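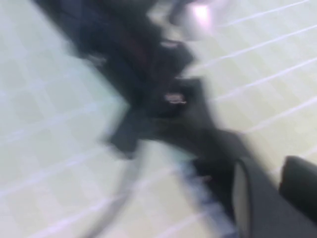 4.2 Items left on the floor

Floors were the second most common place for belongings to be put down, after worktops. Each household in the Stusden sample kept a diary for one week, noting every item that stayed on a floor for longer than an hour and the room it was in. The 255 diaries returned in usable form gave 732 separate entries. Items that normally live on the floor, such as doormats, pet bowls and waste bins, were left out before coding.

Bags and clothing made up the largest group. We had meant to code them separately, but this proved difficult. A rucksack with a coat pushed through its straps was entered as a bag in some diaries and as clothing in others, and a few people used the word "stuff" for both. The two were therefore merged into a single category, soft items, which also takes in towels, blankets and loose bedding. Shoes were kept apart, as most homes had a set place for them even when it was not used.

Soft items were found most often on hard floors near an outside door. In homes where the hall was tiled and the living room carpeted, people reported dropping bags on the tiles and carrying them no further until the evening. Several gave the same reason in the comments box: a bag that has been on a bus or in a car boot should not go on a carpet or a chair. Tiles were thought of as easy to wipe, and so as a fair place for things that had been outdoors.

Straps and cords came up more than we expected. The diary sheet did not ask about them, yet respondents often mentioned catching a foot in a shoulder strap or a trailing drawstring. Older respondents were more likely to raise this, and more likely to have put up a hook as a result. Dark items on dark floors were also mentioned as a nuisance, mainly in halls with no window.

Figure 3. Dark item with a thin grey strap or cord, on light-coloured tiles.

Homes fitted with the Heltidus wall rail had fewer soft items on the hall floor than those without, but more in the kitchen. We take this to mean that the rail filled up early in the week and later arrivals were put down in the next room. The Fiore bench, which has an open shelf under the seat, did not show the same pattern. Its shelf was used mostly for shoes, and bags were left on top of the seat, where the diary did not count them.

The diaries have clear limits. An hour is a long time in a busy hall, and a bag picked up after fifty minutes does not appear at all. Entries also fell off towards the end of the week in most homes, which we put down to tiredness with the form. The earlier Jera survey drew on 3,000 households but asked only for a single tidy-up count each June, so the two sets of results cannot be compared directly. Section 4.3 deals with items left on stairs, using the same coding sheet.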